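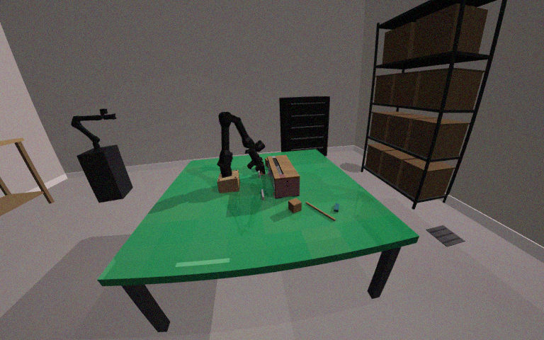

シミュレーター上の作業台。緑の天板の中央に黒いアーム、その右に溝の入った木箱。

カテゴリー:オピニオン/現場と自動化

ロボットに作業を教えるとき、遠隔操作で集めた手本の本数ばかりが話題になる。私はこの数え方に賛成しない。

Irnellの研修で、画面の中のアームを2週間操作した。細い部品をつまみ、向きを変えて置く。それだけの課題で、班全体の手本は約3,000本になった。見直して使えると判断したのは900本である。残りの多くは、つまむ直前に操作者が迷い、指先が止まったり戻ったりしていた。迷いも記録に入り、学習させればロボットも同じ場所で止まる。

指導役のPiyumi Haqueは、操作を始める前に手順を声に出して言わせた。面倒だったが、言えない手順は操作も乱れた。翌週の200本は、ほぼそのまま使えた。

手を取って直接動かす方式なら迷いは減る、という意見もある。腕の重さが手に伝わる分、たしかに止めどころはつかみやすい。ただ、教える側が手順を決めていなければ結果は変わらない。

手本を増やす予算があるなら、先に教える人の練習に回すべきだと思う。Gadlowの現場では、12月からその順番に改めるよう提案している。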